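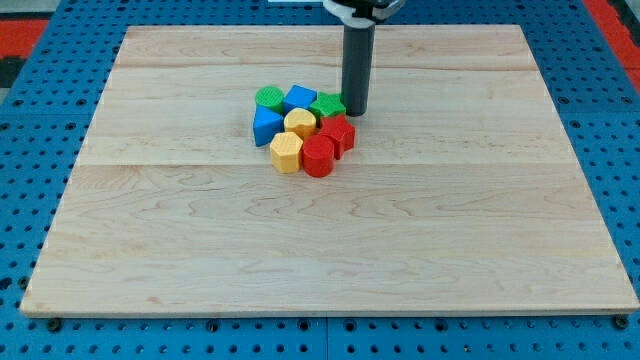

Clisus lance Tak, son jeu de formes à trier, à empiler et à semer dans tout le salon

Communiqué de presse, 26 juillet 2018

Ça y est, Tak est prêt ! Je vous en rebats les oreilles depuis décembre, alors je ne vais pas faire durer le suspense : notre petit jeu de formes colorées arrive en boutique à la rentrée, et les précommandes ouvrent aujourd'hui.

Pour ceux qui nous découvrent, Clisus est un tout petit atelier de jouets. J'y dessine, j'y ponce, j'y réponds au téléphone (mal, paraît-il, mais je rappelle toujours). Tak est notre premier jeu à sortir en vraie série, avec 1000 boîtes pour commencer.

L'idée est toute bête. Des cylindres, des cubes, des étoiles, des prismes, en vert, bleu, jaune et rouge, à poser sur une planche en bois clair. On range par couleur, on range par forme, on monte une tour, la tour tombe, on recommence. Il y a bien un livret avec 22 idées de parties, mais les enfants qui ont essayé le jeu chez nous l'ont surtout utilisé comme toit de garage, et ça me va très bien.

J'ai beaucoup hésité sur la surface des pièces. Les premières étaient toutes lisses, très jolies, et elles glissaient entre les doigts comme des savonnettes ! J'ai donc gardé un grain fin, qui accroche un peu et qu'on a envie de gratter de l'ongle. Les étoiles m'ont donné du fil à retordre aussi : trop minces, elles ne tenaient pas debout. Elles sont maintenant bien épaisses, et on peut les mettre à plat ou les dresser sur leurs pointes.

Côté planche, c'est l'atelier Marnau qui s'en charge. Les lames sont assemblées côte à côte, les bords arrondis, et le veinage change d'une planche à l'autre. Ne nous demandez pas deux planches identiques, on ne saurait pas faire. Un coup de chiffon à peine humide suffit pour l'entretien, et pas de lave-vaisselle, s'il vous plaît (j'ai testé, j'ai pleuré).

La boîte complète, planche comprise, coûte 70 euros. Elle sera distribuée par Visavex dans les magasins de jouets indépendants, et chez nous par correspondance. Au moment où j'écris, 605 boîtes sont déjà réservées par des boutiques et des ludothèques, ce qui me donne à la fois le sourire et quelques insomnies.

Journalistes, blogueurs, ludothécaires : si vous voulez prendre Tak en main avant d'en parler, écrivez-nous par le formulaire presse du site de Clisus. Je prête des boîtes pour deux semaines. Les visuels et le livret sont à demander au même endroit.

Contact presse : atelier Clisus, rubrique « Presse »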